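Wrist camera policy works on the training table, falls apart on any other one. Normal?

Posted in Manipulation & Learning by greltent_bench

I'm trying to reproduce the wrist-only result from the Kereama write-up. The claim is that you can drop the overhead camera completely, train on 100 demonstrations from the wrist view, and lose very little on cloth tasks. My task is simpler than theirs: get the fingers to the near corner of a white cloth, close, and pull it toward the base.

On the table where I recorded everything it does fine. I moved the arm to a different bench with a darker top and it went to the wrong spot nearly every time. Same cloth, same gripper, same camera mount. I trained for 2,000 steps past the point where the loss went flat, in case that matters. I use the Finum training scripts with the default settings except for image size.

Typical view at the start of an approach, on the original table:

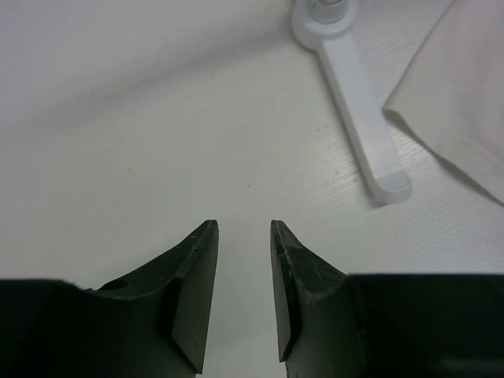

Wrist view before the approach, fingers open, cloth at upper right.

My guess is that there isn't enough in the view for the policy to use. White cloth, white table, and the white support leg next to the cloth corner. I've thought about putting the overhead camera back but then I'm not testing the same thing anymore. Has anyone gotten the wrist-only version to carry over to a second surface? And did you need more demos or different ones?

skoltham_arm

Different ones. More of the same won't help you much.

Look at what the policy gets in that view. The fingers are always in the same place, so they tell it nothing about where to go. The cloth is almost the same color as the table, and the strongest edges outside the gripper are on that white leg. If the leg was near the corner in most of your demos, the policy may well have learned to go to the leg and a bit to the right. That would look like a cloth policy right up until you changed benches.

Easy way to check. Go back to the original table, leave the cloth where it is and move the leg 10 cm. Run it a few times. If the gripper goes along with the leg, you have your answer. Then take the leg out of view completely and run it again.

If that turns out to be the problem, I would record again with the leg in a new spot each time and no leg at all in part of the set. Put 2 or more different surfaces under the cloth, even if it's just a sheet of colored paper taped down. Keep the total at 100 so you can still compare with the write-up. Also keep a third surface that you never train on, or you won't know if it carries over or if it just learned both tables.

One more thing, flat loss on training data says nothing about this. Save checkpoints and test them on the arm. My later ones were usually worse on new surfaces.

tableside

just turn on color jitter and random crop. fixed mine

wristcam_only

Jitter helps with the darker bench but it won't do anything about the leg if that's what it's following, so do the test in the first reply before you retrain.

I'd look at shadows too. There's a soft band across the upper left of your table and a thin shadow under the cloth edge. With white on white, that thin shadow could be a good part of how the policy finds the edge, and it will change when the lamps are in a different place. I recorded half of my set with the room lights off and a desk lamp on, and moved the lamp between episodes. Success on the original table dropped a little and the second table went from useless to usable. I didn't keep careful numbers so don't quote me on it.

On whether the result holds in general, as I read the Kereama write-up they tested on one table. They say the wrist view is enough, and for that setup I believe it. They don't claim it carries over to another surface, so your second bench is a new experiment and I'd report it separately.

Check that the crop in the Finum scripts isn't cutting off your upper right corner, too. If you changed the image size and left the crop at the default, you could be losing the part of the cloth you need at the start of the approach. Save a few images right before they go into the network and look at them.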